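4. Recording a two-hand toothbrush task

Before this section, finish the pairing in section 3. Both hand-held grippers must be shown as connected in Kulline. The head camera sees the table and the two gray triangular plates, and each gripper has its own wrist view.
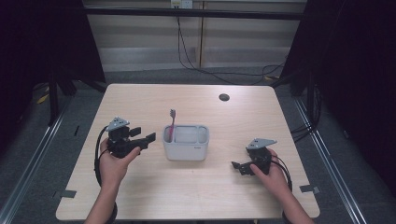 Page last changed: February, by Beril Çetinkaya

4.1 Starting position

1. Put the toothbrush holder near the middle of the table, with one toothbrush in the left compartment.
2. Take one gripper in each hand. Lead the cables along the outside of your arms.
3. Check the head view. Both plates must be seen completely.
4. Open the jaws and keep them still for 2 seconds. Kulline uses this moment as the zero of the jaw width.

CAUTION: Do not pull the cable to make more length. Stop the recording and move the cable first.

4.2 Checking the wrist view

Open the wrist view in Kulline before the first episode. Both fingers should be visible in the lower part, with a free space between them.

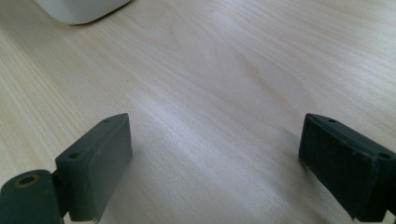 Figure 4-2. Wrist view with open fingers over the table.

If one finger is missing from the view, repeat the alignment in section 3. The holder may be only partly visible at this time - this is normal and the episode is still valid.

4.3 Recording the episode

5. Start the episode and move one gripper to the handle of the toothbrush. Keep the other one above the table.
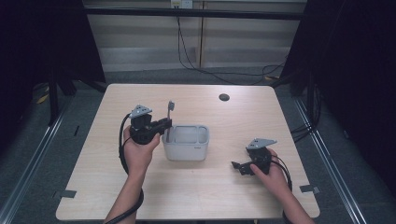

6. Close the jaws slowly. With fast closing, the policy in our Mandow tests learned to push the brush before grasping it.
7. Finish the movement, open the jaws and stop the episode.

NOTE: Igor Tokarz trained the first policy with 131 episodes. Please keep failed episodes also, and mark them "F".

4.4 Comparing wrist frames

Choose 2 frames with open jaws and compare the position of the fingers. A clear shift between them can mean a loose camera mount. 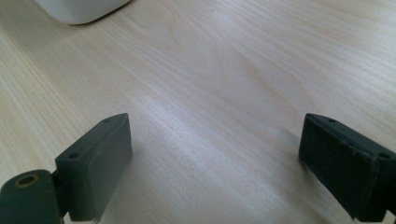

Figure 4-3. Open fingers, frame for comparison.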